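Equipment Review: Tollden Race Clock and Finish Line Timing Kit
Tendero Road Runners, Equipment and Events Office
19 November 2019

Print this page | E-mail this page

The club purchased a Tollden timing kit in July to replace the two handheld printing stopwatches that had served our road races for many seasons. The kit has now been used at the summer 5K series, the cross-country relays and the fall 10-mile race. This review is published for members and for neighboring clubs that have asked whether we would recommend it.

What is in the kit

The kit consists of a double-sided display clock on a folding tripod, a finish line keypad with a built-in printer, a start trigger on a long cable, a battery pack and a padded carrying case. The manufacturer also sells a chip timing module. The club did not purchase the module and this review does not cover it. Our races are scored by bib pull tag and keypad, and the Board has no plans to change that practice for fields of our size.

Setup

One person can set up the kit, although the clock is awkward to lift onto the tripod alone and we now assign two people to the task. The tripod legs lock firmly on pavement. On grass, the feet sink if the ground is soft, and at the relays the clock leaned noticeably by the second leg. Squares of plywood under the feet corrected the problem. A tripod of this price should be supplied with wider feet.

The start trigger worked at every event. The cable connector must be turned until it clicks, and the printed manual does not mention this. Race directors should test the trigger before the walk to the start, then reset the clock to zero and confirm that both sides of the display agree.

Display

The numerals are large and bright. Runners reported that they could read the clock from the last turn at the Dalisay Park course, including in full sun. In low light the display is brighter than necessary, and the dimming setting is found three levels down in the menu. Hours are shown by default. For a short race, the hours field can be turned off, which makes the minutes and seconds larger.

Keypad and printer

The keypad stores 500 finish times per event. This was sufficient for the 10-mile race, which recorded 411 finishers. A larger race would need to save the first file and open a second while runners were still crossing the line, and we would not advise attempting it. The main button is well sized and can be pressed with a gloved hand. Each press produces a tone and a printed line.

The printer is the weakest part of the kit. The paper door does not always close flush, and when it does not, the printer stops without a warning. The times remain in memory, so no results were lost, but the scoring table had no paper copy for part of the 10-mile race. Spare rolls are narrow and are not stocked by the office supply stores we tried. Clubs should order extra rolls with the kit.

Results are transferred to a laptop by cable. The Skustia scoring program used by the club reads the file once the header row is deleted. Members who score races should note that the keypad lists times in order of press, with no place for a bib number. The pull tags must therefore be kept in strict order on the spindle, as before.

Battery

The battery pack lasted through every event on a single charge, the longest being the relays. It should be charged the night before use. The charging light changes color when charging is complete, but the two colors are difficult to tell apart outdoors.

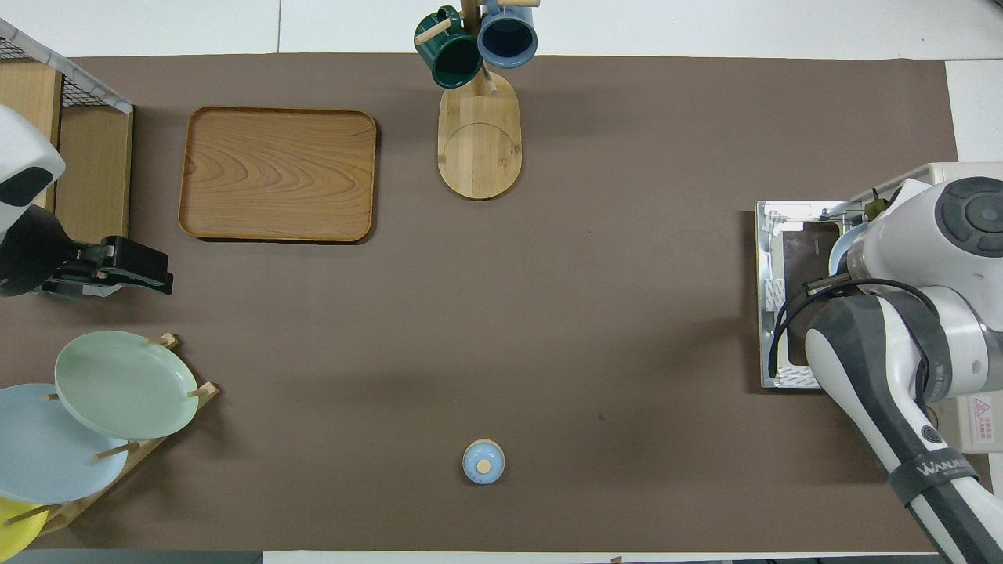 Tray and mug tree with two mugs.

Storage and loan

The kit is stored in the club equipment locker, on the lower shelf beside the course cones. The case is sturdy but has no wheels, and the zipper on the outer pocket has already separated once. Loose items such as the cable and the spare rolls should be placed in the inner compartment.

Neighboring clubs may borrow the kit for a fee of $175 per event, with a refundable deposit. Requests should be made in writing to the Equipment and Events Office and should state the date, the course and the expected number of finishers. Club events have priority.

Recommendation

The Tollden kit is accurate, easy to read and within reach of a mid-sized club. We recommend it for road races with fewer than 500 finishers. We do not recommend it for clubs that rely on a printed tape as their only record, until the paper door has been improved. The club has written to the manufacturer regarding the door and the tripod feet, and any reply will be posted on the equipment page.

Print this page | E-mail this page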